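The Long Way Around a Drawer Slide

Keeping a kitchen cell at Covmont in working order takes a torque screwdriver, a tin of dry lubricant and a good deal of patience

By Geeta Kashyap

The cell at Covmont is a kitchen counter with one arm over it. The arm is bolted to a steel pedestal that runs through the floor covering to the slab. Its job is household manipulation: open, reach, lift, set down, close. It does this in runs of 251 cycles, after which the cell stops itself and waits for a technician to sign the sheet.

The technician is usually Mohit Lodhi. He came to Covmont from a packaging line at Zurnden, where the grippers were larger and the product was always the same shape. He starts at 6:30 in the morning and has the first run going by eight, if nothing needs changing.

Something generally needs changing. The arm itself is reliable. It has logged 2,745 hours, and apart from a scheduled belt change on the wrist axis it has had one unplanned stop, traced to a loose ground at the controller. The parts that wear are the fingertips, the cabling at the last joint, and the furniture.

Fingertips come first. The Lachance gripper takes a molded pad on each finger, held by two small screws from the back. A worn pad does not fail all at once. The surface glazes, the pad starts to creep under load, and the grip force reported by the controller drifts upward as the software closes harder to make up for it. Lodhi plots that force at the end of every run. When the curve has climbed for three runs in a row, he changes both pads, whatever they look like. Changing one side only leaves the fingers closing off center, and the error shows up later as a pick that lands to one side of its target.

The screws are tightened with a preset driver. Before that driver arrived they were tightened by feel, and the thread in one finger had to be repaired with an insert.

Next is the hand-eye calibration. A printed target is fixed to the counter, the arm visits a series of poses around it, and the software solves for the offset between camera and wrist. The residual has to come in under the limit on the sheet. If it does not, Lodhi checks the camera bracket before he repeats the procedure. A bracket that has slipped will calibrate well enough at rest and then move again on the first hard stop.

The counter is left furnished for this work. An early setup routine called for a bare surface, and offsets tuned on it had to be tuned again as soon as there was a pot or a cereal box in the way of the elbow. The routine now is to lay out the counter first and teach the approach paths second.
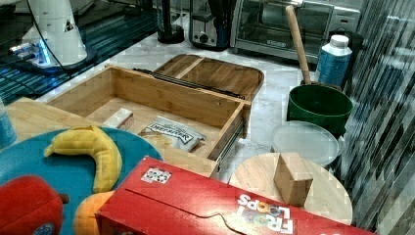

Vol. 3, Issue 2 | Page 41

The drawer takes more of the morning than any other item. A light wood box on a dark metal slide is a simple mechanism, but it was made to be pulled by a person, who corrects for a sideways load without noticing it. The arm corrects only as far as it has been told to. If the pull direction is off by a small angle, the slide binds, the force climbs and the controller trips on its limit.

Lodhi's procedure is to take the arm out of the matter at first. He disconnects power to the joints, works the drawer by hand through its full travel and feels for any change in resistance. Then he hooks a spring gauge to it and pulls again, writing down the peak. Only when the gauge reading is inside the range does he bring the arm back, teach the start and end points, and let the software fit a straight line between them.

"People want to fix it in the program," Lodhi says. "If the slide is gritty, you clean the slide."

Cleaning is done with a dry cloth and a nylon brush. The lubricant is a dry film type, applied sparingly and wiped back. Oil was tried for a few weeks. It held crumbs and lint from the packaging, and the pull force was higher after it than before.

Compliance settings are the last adjustment. The arm is held stiff along the direction of travel and allowed to give across it, so that a slight misalignment is absorbed at the wrist. Too much give and the box rattles at the end of its stroke. The present values were found by trial over most of July and are kept on a laminated card inside the controller door.

Light packages have their own entry on the card. A small carton will stand a firm grip. A flat snack bag will not give the same contact twice, and the fingers must reach nearly to the drawer floor to get hold of it. Floor height is therefore measured again whenever the box has been off its slide. Lodhi lowers the closed gripper at slow speed until the wrist sensor registers contact, backs off, and enters the value by hand.

Cabling gets less attention than it should, by his own account. The gripper lead passes the last joint in a loop, and the loop has to be long enough for a full wrist turn without hanging where it can snag on a handle. He sets it with the wrist at both ends of its range, then ties it at two points with hook-and-loop strap. Plastic ties were given up after one cut into the jacket. A spare lead, made up by Itlow to the same length, hangs behind the controller.

The weekly inspection falls on Saturday, when the cell is down anyway. Pedestal bolts are checked against their paint marks, the emergency stop is pressed and reset at both stations, and the brakes are tested one joint at a time. The whole sequence takes almost 3 hours. The sheet then goes in a binder on the shelf by the door, and the next run is loaded for the morning shift.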